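Brarstead Office Systems Group
Minutes of the July meeting, held in the upstairs meeting room at 10 in the morning

1. Welcome and last minutes
The chair thanked everyone for coming in on such a warm day, and for the very good flapjacks. The last minutes were agreed, with one spelling put right.

2. Moving the leave request form to Diline
The old spreadsheet has now been closed and all 138 staff at Brarstead are asking for leave through Diline. There was a good deal of pleasure at this, and the group wished its thanks to the payroll team to be recorded. Three managers are still getting their reminders twice, and the supplier has been asked to look into it.
Action: office manager to chase the supplier by Thursday.

3. Purchase approvals
A long and friendly talk was had over whether small orders need a second signature at all. It was felt that they do for now, but that the form could lose its last page. The Hekum office would like to try the shorter version first.
Action: finance to send Hekum the draft.

4. Old paper records
Tlapale have scanned 1149 supplier files and will start on the contracts next.

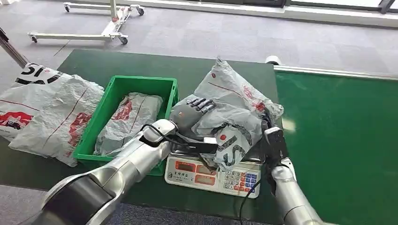 5. Any other business
The training handout still shows the old menus and will be redone. The next meeting will be in the same room at the same time.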